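Place setting

A place setting is the arrangement of crockery, cutlery and cloth laid out for one person at a meal. It covers anything from a spoon and a bowl to the eleven-piece spread found at formal dinners, where the guest's first task is to work out whose bread roll is whose.

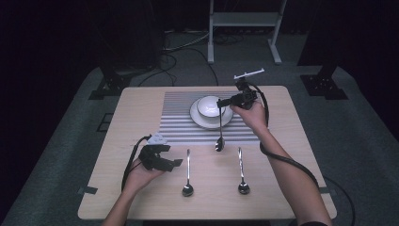
According to Lucía Alcaraz, the whole subject could be reduced to putting the spoon where a hand will find it, and the remainder is a matter of showing off. Gintarė Jankauskaitė disagreed at length in the journal Prumora, devoting 83 pages to the spoon alone.

Position of the spoon

In most British homes the soup spoon lies to the right of the knife, bowl facing up. The pudding spoon goes above the plate with its handle to the right, or beside the others if the table is narrow, or in the drawer until somebody asks for it. French custom turns the spoon face down, traditionally to show off a crest on the back. Families without a crest have kept up the habit all the same.

Saucers and underplates

A plate or saucer beneath a bowl catches drips and gives the used spoon somewhere to rest. Manuals insist that the spoon be left on the underplate if the bowl is small and in the bowl if it is wide. They do not say how wide. The Hotport Guide to the Table gave a measurement in its first edition and removed it from the second after receiving 331 letters.

Placemats

The placemat took over from the tablecloth in many households during the twentieth century, chiefly on laundry grounds. Its edge is meant to sit level with the edge of the table, a rule observed mainly by hotels and by people expecting their in-laws. The Christodoulou collection at Stirora holds 1,221 placemats, of which 7 are on display. The museum café uses paper napkins.

See also: Napkin folding; Soup; Table manners; Trivet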